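Hukelico closes the old wallet export on the Arkus ledger

Aug 11, 2021

Hukelico has confirmed that the version 1 export tool for the Arkus ledger will be withdrawn at the end of the current quarter. Holders who still keep a balance under a version 1 key will have to move it to a version 2 address before that date. Balances left behind will stay on the ledger and can still be read, but the company's own software will no longer sign a transfer from them.

The change affects fewer accounts than the first notice suggested. Hukelico's figures list 700 version 1 addresses with a balance above the minimum transfer amount, and a further 136 below it. The second group is the awkward one. A transfer from such an address is rejected by the network before any fee is worked out, so the holder can't simply pay more to push it through. The company says it will accept a signed request to combine several small balances into one, provided that all the keys belong to the same registered account.

What moves and what doesn't

The export tool copies the balance, the label and the last 2000 entries of the transaction history. Older entries are not copied. They remain on the public ledger under the old address, and anyone who needs them for tax purposes should save a copy to file first. Scheduled payments are not carried over either and must be set up again by hand. Shared wallets need approval from every signatory, and the approvals must all arrive within 5 days of the first one or the request lapses.

Recovery phrases are a separate matter. A version 1 phrase has no checksum word, and the version 2 software will refuse it. The new phrase is shown once, at the point where the new address is created. Write it down before closing the window – the support desk has no means of showing it again.

Fees

Farquharson, the exchange that handles most Arkus trades, will not charge for deposits from a newly moved address until the old tool closes. Satia has made no such offer and applies its normal deposit fee. Neither exchange will credit a deposit sent straight from a version 1 address after the closing date, and both say that returning one would be done manually and at the sender's cost.

Itzel Robles, who maintains the ledger's reference client, posted a short technical note in March arguing that the two address formats should run side by side for another year. Her main point was that the old signing code is small and has needed very little repair. Hukelico's reply was that every release has to be tested against both formats, and that the older one takes up the greater part of the testing time. Both positions seem fair to me, though I would have liked a longer notice period for shared wallets, where one signatory on holiday is enough to hold up the whole request.
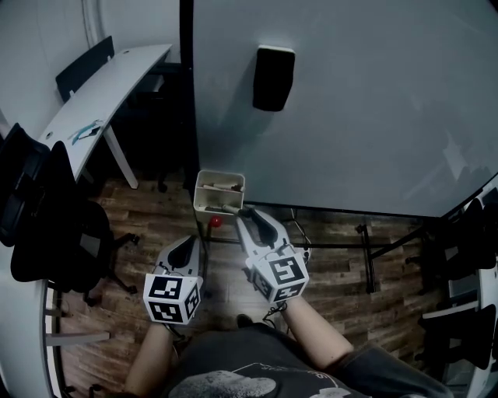 Issue 136

Checking a completed transfer

After the export has run, the new address should show the full balance less the network fee. The old address should show zero and a status of "moved". If the status reads "pending" for more than a day, do not run the tool again. A second request places a lock on both addresses, and the lock has to be cleared by support. Send them the transfer reference and the two addresses, and leave out the recovery phrase, which they don't need and should never ask for.

Readers using a hardware key should update its firmware before starting. Older firmware will sign the transfer but shows the version 2 address in a shortened form, so the middle characters can't be compared by eye.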